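Notebook, Clarkby workshop, Saturday, from 9 in the morning

Bin surface and small objects, second entry. Continued from the page of Nazma.

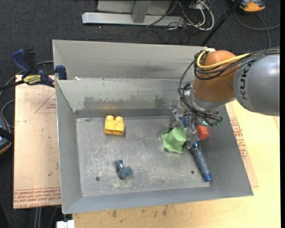
The question from last week was if we repaint the metal bin now or leave it until after June. Chaminda wants to repaint. I was against it, but today I looked at it slowly and I am less sure than before.

State of the bin today. The inner back wall is the worst of the walls. It has a wide dark patch in the lower middle where the paint is worn and smeared. I rubbed it with a dry cloth and after with a cloth and a little soap. The cloth became gray, the patch stayed the same. So I think it is not dirt on top, it is the paint itself. The floor is full of pale scratches and whitish spots, more of them in the lower half. With the fingernail I can feel only a few of the scratches. The most are only on the surface.

The two small holes in the floor are still open. Periklis asked if we should close them. I prefer to keep them open, for the reason that dust goes out there when I brush. If somebody wants to close them, please use tape from under and not filler, because filler we can not remove after.

There was a small white scrap on the ledge at upper left. I think it is paper but I did not write down where it came from, and now it is in the waste. Please, if you cut labels, do it on the other table.

Objects. For the small set I keep the same five as Nazma had, and I write them with the names we use, so there is no confusion with the list from Jakisberg:

yellow block (the toy one with studs)
teal piece, dark, with the knobs at the ends and the silvery band
green cup, light green, wavy rim
red block (Sajib writes "orange", it is the same block)
long cylinder, dark blue-gray, with bright blue cap

The green cup stays best with the rim down. When I put it on the side it rolls to the wall and then it is difficult to say how it was standing in the beginning. The long cylinder also rolls, if it lies straight along the slope. Put diagonally toward the corner it stays. I tried this 15 times by hand, and it moved 2 times, both times when I touched the wall with my elbow. This I do not count against the cylinder.

Weight of all five together with the small tray: 870 g on the kitchen scale. The tray alone I forgot to weigh. To do on Monday.

About the color. The dark blue-gray of the cylinder is near to the gray of the floor, and when one looks quickly the blue cap is what one finds first. If we repaint in the same gray this will not be better. Mizanur proposed a lighter gray, matt. He has half a can from Sárközi, enough for the floor but I think not for the walls. With two different grays the bin will look ugly, but it is a work bin and for me it is fine.

Before paint we need to sand. I did a test on the outside of the front wall, low down, with 80 paper. It takes the old paint away too fast and leaves lines. We should buy a finer one. Astville closes early today so it will be next week.

11:40. Chaminda came and looked. He says to paint the floor and the back wall only, and leave the sides as they are. I agree with this. Sajib has to say if he can be without the bin for the drying time, I wrote him a message.

Open points:
- finer sanding paper
- weigh the tray
- answer from Sajib
- ask Nazma if the teal piece has a second one, I remember a second one in the drawer but I did not find it

Brushed the bin, put back the objects in the blue box. Cloths are in the sink, I will wash them after lunch.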